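Zirthorpe bus gate — where we've got to

Quick one as I'm typing this between other things. December 2020 update, longer piece in the next issue if there's room.

The bus gate on Plodamholm Road has been in since September and the consultation closes before the next newsletter, so please get your comments in. So far 287 responses, out of 2850 leaflets the council says went out. Not great. Several people on the Pickering road side tell us they never had a leaflet at all. If thats you, say so in your response.

Main points from the online meeting:

Signs. The ones at the Zirthorpe end are too small and too late, you're past the last turning before you see them. Officers agreed to look again. No date given.

Carers and district nurses. Still no exemption. They have to go the long way round, which adds 5 minutes each visit according to the council and a good deal more according to anyone who's driven it at school time.

Walking to school. Numbers up, and the crossing by the chapel is much calmer. Credit where due. But it's a dark walk home at this time of year so coats and something bright please.

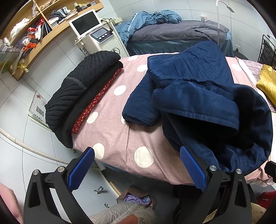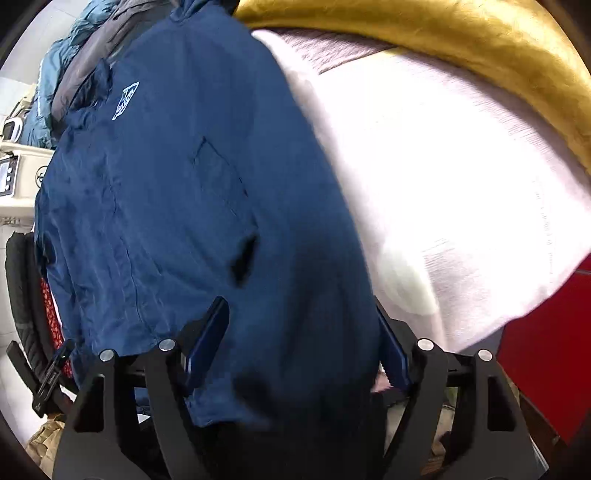 Traffic counts. Bastex did the survey for the council, 3 sites, and none of them on Mill Lane, where everyone says the cars have gone. We asked for a fourth. We were told it would be "considered". We have asked again, in writing this time.

Fines. Camera goes live after the warning letters stop. We don't know when that is, and niether did the officers. Blue badge holders — check whether your permit covers the gate, dont assume.

How to respond: form on the council website, or paper copies from the library (click and collect window only, ring first). Put your street name on it. Responses without a street are being counted seperately and may carry less weight.

Both for and against welcome. We haven't taken a side as a group and opinion on our own street is split down the middle.

Next online meeting in the new year, link will go round by email.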